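当サイトではCookieを使用しています。閲覧を続けることでCookieの使用に同意いただいたものとみなします。[同意する] [設定]

このページを印刷する | メールで送る

観劇よもやま掲示板 > 遠征・海外戯曲
『塩の時刻表』翻訳上演、字幕と当日パンフのこと(ネタバレは控えめに)

投稿者:二階席のつぐみ
2024年1月6日

あけましておめでとうございます。今年もみなさんの感想を楽しみに、こたつから読んでおります。さて、三月にルルンビー小劇場(Lurnby)でエカテリーナ・モカーヌさんの『塩の時刻表』がかかりますね。劇団シケル(Ciker)の上演で、演出はセバスティアン・オルテアヌさん。ルーマニア語のまま、日本語字幕つき、休憩なしの90分だそうです。チケットは無事に取れたのですが、字幕で芝居を見るのが実は初めてで、どのあたりの席が見やすいのか、先に戯曲を読んでおいたほうがいいのか、経験豊富なみなさんのお知恵を拝借したく書き込みました。手元の写真も二枚貼っておきますね。

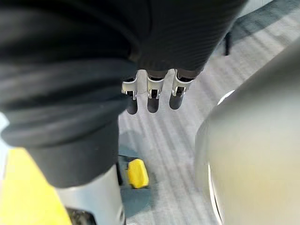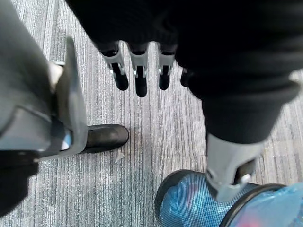
黒いリブ地と、下を向いた指先(二枚とも)

長くなりましたが、どうぞよろしくお願いいたします。

投稿者:幕間のどら焼き

つぐみさん、おめでとうございます! 字幕デビューとはうらやましい、あの最初の五分の忙しさは一度きりのものですからね(目があっちへ行きこっちへ行き、気がつくと役者さんが一人増えていたりします)。
ルルンビーは全部で86席の小さな小屋で、字幕は舞台の奥の壁、少し高いところに出ます。前のほうだと首が上を向きっぱなしになるので、私はいつも後ろから三列目あたりを狙っています。あそこなら役者さんの顔と文字が一緒に目に入って、とても楽です。腰かけは固いので、座布団があると幸せになれますよ。

投稿者:老眼鏡二本持ち

横から失礼します。どら焼きさんのご意見に逆らうようで恐縮ですが、私は断然前の席をおすすめします。昨年同じ劇団が持ってきた『Zadimness』を最前列で拝見しまして、字幕は半分ほどあきらめました。それでも、母親役のレヌーツァ・ネデルクさんが靴紐をほどくところなど、言葉がわからないのに涙が出て困ったものです。文字を全部追おうとすると、家で本を読んでいるのと変わらない晩になってしまう気がするのです。まあ、連れには「あらすじを何も覚えていないじゃないか」と叱られましたけれども。

投稿者:幕間のどら焼き

老眼鏡さん、靴紐の場面は私も大好きです。ただですね、あの直前に娘が「その靴では駅まで行けない」と言うんですよ。字幕で読んでいたからこそ、私はあそこで泣いたのでして……。作家が選んだ言葉ですから、できるだけ受け取って帰りたいなあと思ってしまいます。モカーヌさんの台詞は短いので、読むのはそれほど大変ではありませんよ。

投稿者:老眼鏡二本持ち

えっ、そんな台詞があったのですか。まったく読んでおりませんでした。それは少し悔しい。

投稿者:袖幕

こんばんは、いつも読むだけの者です。戯曲を先に読むかどうかについて。
『塩の時刻表』は英訳が出ていて、訳者はユンチン・ツァンさんです。私は読んでから別の演出で見たことがあるのですが、正直に申しますと、読まなければよかったと思っています。終わり近くに手紙を読み上げる場面があって、誰からの手紙なのか、客席で一緒に待つ時間がとてもいいんです。先に知っていると、その待つ時間がただの長い沈黙になってしまって、もったいなかったです。
登場人物は9人いて、名前が似ている兄弟が出てきます。そこだけは人物表を見ておくと助かります。当日パンフレット(500円)の最初のページに載るはずなので、開演の少し前に着いて目を通すくらいでちょうどいいのではないでしょうか。

投稿者:湯のみ茶碗

私は袖幕さんと反対で、必ず読んでから行く派です。筋を知っていると安心して、照明やら音やらをゆっくり味わえるんですよね。お能や歌舞伎だって、みなさん筋はご存じの上でいらっしゃるでしょう? 手紙の差出人を知っていても、読む役者さんの息づかいは毎回違いますし。
それから音楽の話がまだ出ていませんが、今回はマキシミリアノ・ジョレンテさんが舞台の上で生演奏なさると、チラシの裏に小さく書いてありました。ギターか何かでしょうか。ご存じの方がいらしたら教えてください。下手側で弾かれるなら下手寄りに座りたいのです。

投稿者:袖幕

湯のみさん、楽器はアコーディオンだと劇場の窓口の方がおっしゃっていました。位置までは聞きそびれました、すみません。
お能のたとえは、なるほどと思いました。ただ、あちらは何百年も繰り返し見られてきたもので、新作の一度目とは楽しみ方が違うようにも感じます。いえ、これは好みの話ですね。

投稿者:二階席のつぐみ

みなさま、こんなにたくさん、本当にありがとうございます! お茶を淹れ直して三回読みました。
実を言うと、私の席は前から二列目の端でして、どら焼きさんの一行目で青くなり、老眼鏡さんの書き込みで持ち直したところです。首の体操をして臨みます。戯曲のほうは、迷った末に今回は読まずに行って、もし気に入ったらもう一度、今度は後ろの席で、読んでから見ようかと思っています(お財布と相談ですが)。兄弟の名前だけは手帳に控えておきますね。
ひとつだけ追加で伺いたいのですが、終演後のお話の会は予約が要るのでしょうか。チラシには「ご自由に」とあるのに、劇場のお知らせには「要申込」とあって、どちらを信じたものやら。

投稿者:幕間のどら焼き

去年は申し込まずに残っても大丈夫でしたが、椅子が足りなくて立って聞きました。念のため申し込んでおいたほうがいいと思います。私も初日に行きますので、後ろから三列目で座布団を二枚重ねているのがいたら、それが私です。どうぞ声をかけてくださいね。

このページを印刷する | メールで送る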